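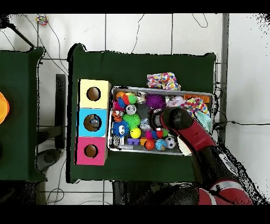 Lab 2: Picking from a Mixed Tray

Instructor: Callum Ritchie

Work in pairs. One person drives the arm and the other keeps the log. Swap after each run.

Before you start
Clear loose cables away from the arm's base. Put the metal tray on the green cloth to the right of the cubes.

Task
Pick one toy from the tray, lift it clear of the rim and place it in a cube through the round hole. Start with the small balls. The spiky ones catch on the polka-dot fabric, so leave them for later runs.

Log
Write down the toy, the cube color and the result. A drop counts as a miss. Save your file as Hudisum-68 plus your initials.

Reports are due Friday, August 1, 2025, by the end of lab. Read the Stukard handout on grip force before the next session.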